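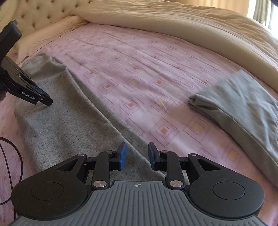 Sunday, after lunch. Jersey again, and I'm still arguing with myself about how to fold the stuff! Knits are so much worse than wovens for this. You get one edge lined up beautifully, smooth it down, and the far end has crept off somewhere else. I had the grey knit piece (the one with the darker flecks, a bit like heather jersey) out on the bed over the light pink patterned sheet, and grey on pink does make the edges nice and easy to find. The pattern helps me less than I'd hoped, as I keep trying to square up to it and it's never quite where I want it.

Current method, for whoever picks this up next: lay flat, wait a minute or two for it to relax, fold long side to long side, then stroke from the fold outwards. Never pull from the corners. I pulled from the corners on the Nimham offcut and it's had a wavy hem ever since.

Did 10 folds in a row before stopping for tea. Four were good enough for the shelf, the rest I shook out and left on the chair. I think my hands were going too fast – the later ones were better, when I'd got bored and slowed down.

Other bits. The Flurora cottons are all folded and in the blue crate, 24 pieces, labels facing out. Hoslow still haven't sent the wider jersey, so the Nyaga shelf stays half full for now. Weighed the big remnant bag while I was at it, 755 grams, written on the tag.

Want to try folding on the bare mattress next, without any sheet. I suspect the sheet is sliding along with the knit and I'm blaming the wrong fabric. Also need more clothes pegs.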